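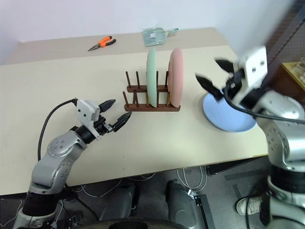

Notas para a fala — "A louça que fica à vista"
Versão de 29 de julho de 2020, para ler em voz alta, com pausas

Boa tarde, gente! Começo pela pergunta que a Nermina Kadrić me fez quando soube do tema: "mas dá para falar de escorredor durante uma palestra inteira?" Dá, e eu ainda tive que cortar coisa. (Pausa. Esperar o riso, se vier. Se não vier, seguir.)

Meu assunto hoje é o prato em pé. A gente lava, escorre, guarda, e entre uma coisa e outra o prato passa um tempão parado em algum lugar, e esse lugar quase sempre é escolhido de qualquer jeito. Eu mesma passei anos com um pano dobrado do lado da pia, tudo empilhado em cima, e achava ótimo.

Aí comprei um escorredor de madeira escura, daqueles com fileiras de pinos verticais. A primeira coisa que reparei foi a cor. Prato verde-menta, prato rosa-salmão, os dois de pé contra uma parede branca, e de repente eu estava olhando para a louça! Empilhado, você só enxerga a borda do prato de cima. De pé, cada um aparece.

(Perguntar: quem aqui deixa a louça à vista? Quem esconde tudo no armário? Deixar levantarem a mão, comentar o que der.)

Parte prática. Espaço entre os pinos: levem um prato de casa quando forem comprar. Sério, ponham na bolsa enrolado num pano. Eu não levei e a primeira compra foi um fiasco, o prato fundo não entrava de jeito nenhum. O Sekar Halim, que tem oficina em Gristville e fez o meu segundo escorredor, cortou a base 3 vezes até o prato parar de bambear. Ele me mostrou como testar: põe o prato, empurra de leve com um dedo. Se inclinar e voltar, serve. Se encostar no vizinho, está apertado demais.

(Contar aqui a história da travessa da minha tia, versão curta. CURTA.)

Ordem de colocar. Eu começo pelo meio e vou abrindo para os lados, assim a mão ainda passa. Para tirar, faço ao contrário, de fora para dentro. E pego sempre pela borda de cima, com o polegar de um lado e os dedos do outro, sem arrastar no pino. Com azul-claro, que é a cor que mais tenho, vi risco aparecer depois de uns meses de pressa.

Madeira escura e água: passar óleo quando ela ficar esbranquiçada, virar de cabeça para baixo à noite, tirar da poça. Na loja Broletti me venderam um pote que custou 347 e dura até hoje. A cera da Dostar eu testei e achei grudenta, mas conheço quem goste. (Não entrar em briga de marca. Se perguntarem, falar comigo no café.)

Sobre a mesa em volta: deixem livre o lado da mão com que vocês pegam os pratos. Na minha, sempre aparece um alicate, uma pazinha, coisa que estava indo para outro cômodo e parou no caminho. Eu tenho uma regra, que cumpro mais ou menos — ferramenta fica no fundo, encostada na parede, e a frente é da louça. Prato que ainda não achou lugar fica deitado do lado, sozinho, nada em cima dele.

(Se estiver com tempo: falar dos copos e da prateleira. Se não, pular direto para as perguntas.)

Perguntas que costumam vir: metal ou madeira, o que fazer com tampa de panela, criança em casa. Para tampa eu uso a ponta, onde sobra folga. Para criança, prato menor e escorredor longe da beira. Metal eu deixo quem tem responder, sempre tem alguém na plateia com opinião forte!

Lembrar de agradecer à Nermina e avisar que as medidas do Sekar estão na folha da entrada.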